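Desk sorting, a thread. Started with the charging corner as thats the bit I trip over 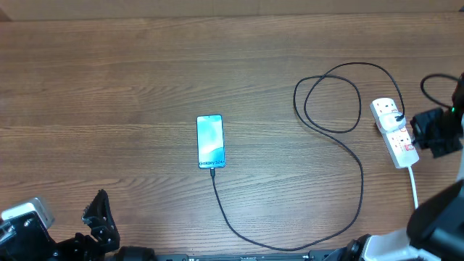
Phone, cable, power strip. Monday's job

1/ Moved to the Skitstead flat with one box marked LEADS. Opened it today. 106 of them, I counted because I was cross. Who needs that many leads

2/ Keeping: one long black cable for the phone, one white strip with the little red bits on it. Everything else goes in a bag til September and if I haven't gone looking by then it's off to the tip

3/ Cable is far too long for a table. Loops all over the shop. Lovely on the sofa though, reaches right across, so I'm not buying a short one yet

4/ Someone asked last time - yes the S24+. Does me fine. Battery's nearly two days if I stay off here, so never two days

5/ Strip. I want it off the tabletop. Options are screwed under the back edge or in one of those cable boxes with a lid. Levumgate market had a box for a fiver but the slots looked tiny, don't think the plug would go in with the lid shut

6/ My sister says bulldog clip on the table edge, thread the cable through the handle bit. Trying it tonight. Free, so

7/ Velcro ties!! Got a roll from Clokevari, the shop by the station, cut them in half lengthways and they go twice as far. Don't use the wire ones off bread bags, they dig in

8/ Also please do not coil a lead round your hand and elbow. I did that for years and ended up with a drawer of corkscrews. Big loose loops, tie in the middle, done

9/ Table wants oiling while its half clear. Went with the grain last time and it came up really well, but I left the tin at the old place. Typical

10/ Right, tea. Will do the drawer under the telly tomorrow, there's at least one scart lead in there and I'm scared of it

11/ Update - bulldog clip too small for the table edge. Need the big ones. Stationers shuts at 5 so thats me done for today

1,000 reposts
4,000 likes
2 bookmarks

More from this account
Bathroom shelf, before and after
What I keep in the Kao tin
Airing cupboard thread (long)
Is it worth labelling plugs? Yes
Moving to Skitstead, week one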